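My shelf has one new bottle since August, and I want to write about it before it is empty. It is the Mulberg aquavit, the one with the plain label, distilled in Cletdale from potatoes and caraway. In my country we drink plum spirit after dinner and do not ask many questions, so I came to aquavit late and with some suspicion.

The first glass I took straight from the freezer, as the shop advised me. It was a mistake for my taste. The cold closed everything, and I got only a little salt and something like rye bread. The second evening I left the bottle on the counter and poured it at eleven, when the kitchen was quiet. Then the caraway came forward, and after it dill, orange peel and a small sweetness that stayed long. 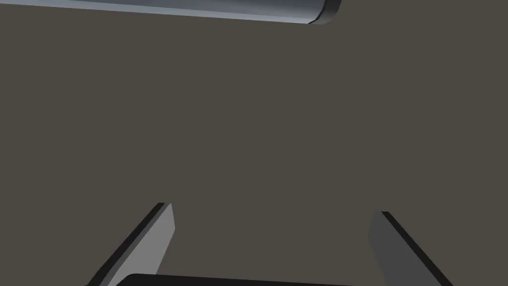 Fung-ping Ko wrote to me that I am too kind to it. The old Mulberg, before they changed the still, had more fennel and a rougher finish, and the new one is made for people who mix it with tonic. Fung-ping has a bottle from 1975 and compares everything with it, so I read such messages with respect and a bit of envy.

I have never tasted the old one, so I cannot argue. I can only say that with tonic I did not like it at all. The bitter of the tonic and the caraway fight each other. With dry cider it was much better, one part to three, no ice.

For comparison I opened again the Grukel, which costs less and is sharper. On herring and boiled egg the Grukel wins. It cuts the fat, and you do not feel sorry to drink it with food. Alone in a glass it has a smell of nail polish in the first minute.

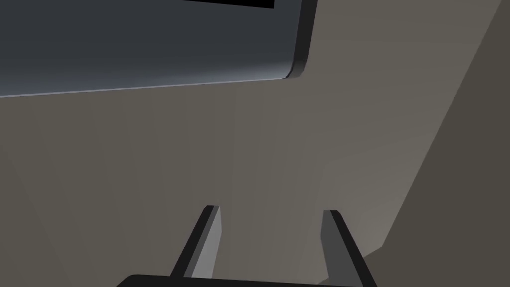
The Mulberg I would keep for after the meal, with a hard cheese or with nothing. My bottle is number 189 from 3000, written by hand, and I paid 31 for it on the ferry, where the price is lower than in town.

Next I want to find the Arnardóttir, which rests in old sherry casks. The shop has promised to call me when it comes. If you have tried it already, please write me if it is very sweet.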